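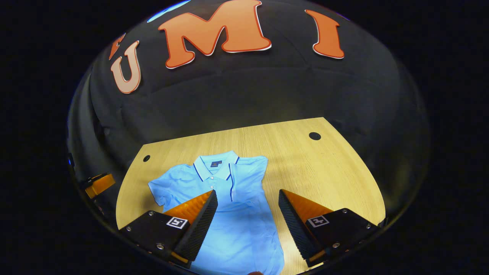

Fig. 1. Light blue polo shirt, laid out face-up, between the open gripper fingers.

July 24, 2018. Equipment planning, garment handling bench.

The request for the November budget round covers hand-held grippers and replacement finger pads. Thibodeaux has quoted for 3 complete units, delivery in 8 weeks. Skonora offers pads only, at $82 per pair; 5 pairs are requested. Ridged grip strips are to be priced as a separate line. 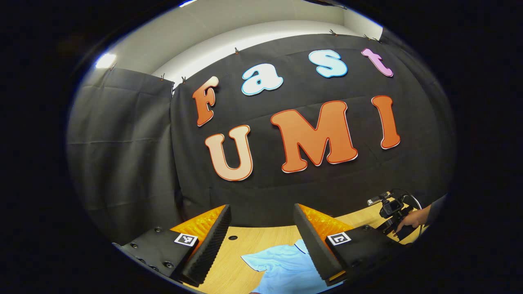 Fig. 2. Bench with open gripper, light blue cloth and a second hand-held device at right.

Cable for the camera units is to be charged to the Makau account. Corinne Benavides will confirm whether spare marker tags may be printed in house. The Traltari quotation has not been received and remains open.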